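How to Get Tea and Coffee Stains Out of Cups

Filed under: Kitchen, Cleaning, Small Victories

Every household has a cup that looks as if it was dug out of a riverbed. You wash it daily. It goes through the dishwasher. It comes out brown anyway, and the guests get the other ones.

The brown stuff is tannin, which comes out of tea and coffee and settles on the inside of the cup. Dish soap is made for grease and has very little interest in tannin. Hard water makes it worse. I lived in Ovisbridge for a long stretch, where the water is practically a building material, and my cups went dark in a month. Then I moved to Silta, where the water is soft, and discovered I could also stain cups there. It just took longer.

What you need

Baking soda
White vinegar (the cheap jug)
A soft sponge or an old dishcloth
A bottle brush for anything tall
Warm water
A towel to work on

Do not buy a special product until you have tried the baking soda. I own a tub of Dankwa cup powder, bought in a weak moment, and it does the same job while smelling of fake lemon.

Step 1: Rinse and sort

Rinse out whatever is in there. Then sort your cups into two groups: glazed ceramic, glass and plain stainless steel on one side, and anything with gold trim, hand painting or sentimental value on the other. The second group gets baking soda and a gentle hand, and skips the vinegar soak entirely.

Step 2: Make a paste

Put a tablespoon of baking soda in the cup and add just enough water to make it spreadable. You are after toothpaste. If you have made soup, add more soda. If you have made plaster, well, add water.

Step 3: Rub, then wait

Smear the paste over the stained parts and leave it for 9 minutes. I have tried five and I have tried an hour, and nine is where I landed. Then rub in small circles with the damp sponge. Turn the cup on its side while you do this. You can get at the bottom corner more easily, and that is where the worst ring always lives.
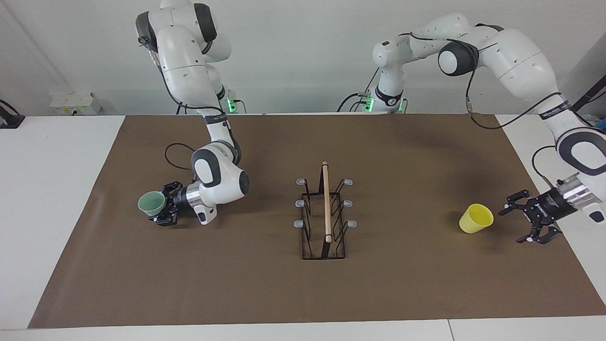
A pale green cup, tipped on its side with the mouth to the left.

Light-colored cups show every sip you ever took, so they are good ones to start on if you like quick rewards. Dark cups hide the stain beautifully, and my own policy is to let them.

Step 4: Rinse and check

Rinse with warm water and carry the cup over to a window. Kitchen lights are far too kind. If you see a faint tan shadow, do another round of paste. Two rounds clear most cups. Past that you are into step 5.

Step 5: The vinegar soak

For stubborn rings, fill the cup halfway with vinegar, top it up with hot water from the tap, and leave it for 60 minutes. Open a window. Tip it out, rinse, and go over the inside once more with the sponge.

Please do not mix the vinegar and the baking soda in advance. It fizzes, everyone is thrilled, and what you have left is mostly salty water. Use one, rinse, use the other.

Things to leave in the drawer

Steel wool scratches glaze, and a scratched glaze picks up stains faster than before. The same goes for the green side of the sponge on anything shiny. Bleach will shift tannin, but I don't love it in something I drink from, and you must never let it anywhere near the vinegar. The two together give off a gas you do not want in your kitchen or your lungs.

Travel mugs

These are harder, being tall, narrow and neglected. Fill with hot water and a heaped spoon of baking soda, leave the lid off, and let it sit overnight. Brush it out in the morning. Pull the rubber seal off the lid and wash that separately. Brace yourself. Mine is a Flurnon, and the groove under its seal had been keeping a record of my commute.

Keeping them clean

Rinse the cup when you finish drinking. I know. I don't do it either — but on the days I do, the ring never gets started. Failing that, a quick rub with dry baking soda every couple of weeks, before the brown has a chance to settle in, takes less time than waiting for the kettle.

Fine cracks in the glaze that have gone brown are a different matter. The stain is under the surface and no paste will reach it. Put pens in that one.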